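Stories > Short Fiction > The Rerkico Launch

The Rerkico Launch

Maarja Venckus had been promised a telephone that would last 24 days on one charge, and she had been promised it before. Two years earlier it had been the Yimyam, which folded in half and then, in her coat pocket, folded in half again.

"This one's different," said the boy from Wuver. He had a lanyard and very clean shoes.

"Different how?"

"It learns you."

She wrote that down. It was what the last boy had said.

The hall was cold and smelled of new carpet. On the stage a countdown was running, and it had reached zero once already and been started again. Behind her two men from a website were arguing over whether the Rerkico was a new phone or the old Votodwood with the camera moved to the left. Maarja had a Votodwood in her bag. She took it out and turned it over. Same seam, same little dimple by the charging hole.

"May I hold one?" she asked.

"After the film."

The film had mountains in it. A woman ran up one of them, stopped at the top and looked at her Rerkico with an expression Maarja had never seen on anyone looking at a telephone. The price came up in white letters, 1120, and somebody clapped by himself for a while.

Then they were let at the tables. Each phone was fixed to a short steel cable, so that you had to bend to use it. She bent. It asked for her name and she typed it in. *Hello, Maria*, it said.

"It's still learning," said the boy.

"And the battery? It says 61 per cent."

"They've been on since breakfast."

"That isn't 24 days, is it?"

He looked over at the stage -- there was a man there in a black jumper who might have helped him, but the man was drinking water. "It's up to 24 days," the boy said. "In standby. With the screen off."

"With the radio off too?"

He said he would find out. She waited until Monday for the answer, and when it came it was a picture of the mountain.

By then she had written her piece, 245 words, most of them about the carpet. Her editor rang at half past eight to ask whether she couldn't be a bit kinder, seeing as Wuver had taken the back page through to February.

"I said it was light," said Maarja.

"You said it was light because there was nothing in it."

"Well, weigh it."

He sighed and she heard him typing. When the page came out the second half of the sentence had gone.
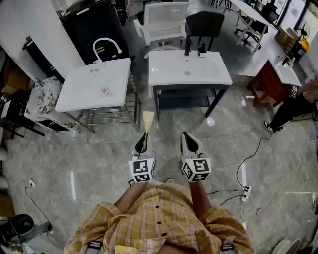 More Short Fiction

Contact the editors | Copyright the authors, all rights reserved | Back to top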